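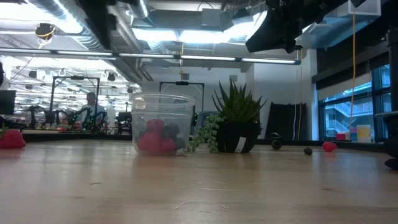

Clear container and plant on the bench, gripper over the right-hand half.

09/12/2018 – Bench 2, right arm, uncommanded drop

Fruit-into-container task, both arms live, Clomeo controller. On run 13 the right arm dropped at the shoulder while holding position. No motion command in the log for that joint. Left arm carried on as if nothing had happened, which is a fault in its own right. I hit the stop. Nobody inside the rails, nothing broken.

Log shows 103 missed position replies from the right shoulder drive before the drop. The drive went into fault and cut its own torque, as it is meant to. The Clomeo took the last good reading as current and raised no alarm. From the operator's side the arm looked healthy until it fell.

Checks, power off:
Shoulder gearbox – no play, no grit.
Bus connector at the base – latched, but the voltage on the signal pair moves when the cable is pushed towards the rail.
Cable sleeve – rubbed at the clamp. Copper not showing.
Left arm, same places – nothing found.

Swapped the bus lead for a new Ruvico one and left more slack at the clamp. Ran the arm through its full reach with the gripper empty. No missed replies in 184 cycles. I do not take that as proof. The old lead gave 12 clean runs before it failed.
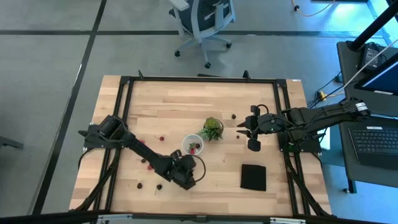

Can the right arm be used with someone reaching in to reset the fruit?
Not until the controller stops both arms on a lost reply; for now, press the stop before any hand crosses the rail.

Mạc thinks the drop could also come from a dip in the supply when both shoulders lift together. Possible. The supply trace only samples once a second, so it would miss a short dip. Scope needed on the 24 V line at the right base, not at the supply end.

Liên Lương has the timeout change for the Clomeo: three missed replies in a row, hold both arms, show a fault. Holding does nothing for a joint whose drive has already cut torque, so the arm will still sag. Brakes on the shoulders would cure that. The Plamura brake module fits the flange but adds length, and the left base is tight to its mount. Measure before ordering.

To do:
Scope on the right base during a two-arm lift.
Pull the new lead on purpose at low height and see what the left arm does.
Keep the old lead, tagged, in the fault drawer. Do not put it back in the spares box.
Speed limit stays at the low setting on both arms until the timeout change is in.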